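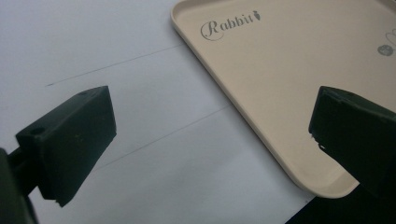

Step 3: Twine the base

Cut the round reed for the spokes to 135 cm and soak it in lukewarm water until it bends without cracking. Lay four spokes across four at the center and hold the cross flat with one hand.

Fold a long weaver in half and loop it over one arm of the cross. Pass the front strand behind the next group, bring the other strand forward, and turn the work clockwise. Make two full rounds, then separate the spokes into pairs and continue.

Keep the spacing even - a gap at this stage widens in every later round. Mist the reed when it feels stiff.

Stop when the base is about 100 mm across. Tuck both ends under the previous row.

Step 4: Turn up the sides

Pinch each spoke at the edge of the base and bend it upward.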